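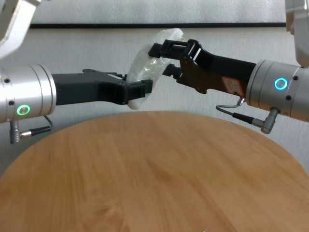
4.2 Two hands on a bag

I'll admit I thought bags would be the easy part of this project. They weren't! A thin plastic bag has no shape of its own, so every time an arm lets go and grabs again, the thing you planned for has turned into something else. Our first controller (the one we brought over from the Brollberg towel work) kept losing track of the rim and pulling on whatever fold was closest.

So we tried something simpler. In Figure 3, both grippers hold the bag at once, one low on the left side and one high on the right, and the plastic bunches up between them. From a hold like that, the policy picks one of 4 moves: pull, slide, shake or regrasp. We ran 100 trials per policy, all with white bags, and ours got the bag open in 54 of them, which made me very happy after the December numbers. Most of the failures came from the sliding move, where a fingertip would catch a wrinkle and drag it along.

Figure 3. Two-arm hold on a crumpled plastic bag above the round table.

Aslak Holmgren suggested softer fingertips, and we did try them for a while, but they made the slide worse on thin plastic. We come back to that in Section 5.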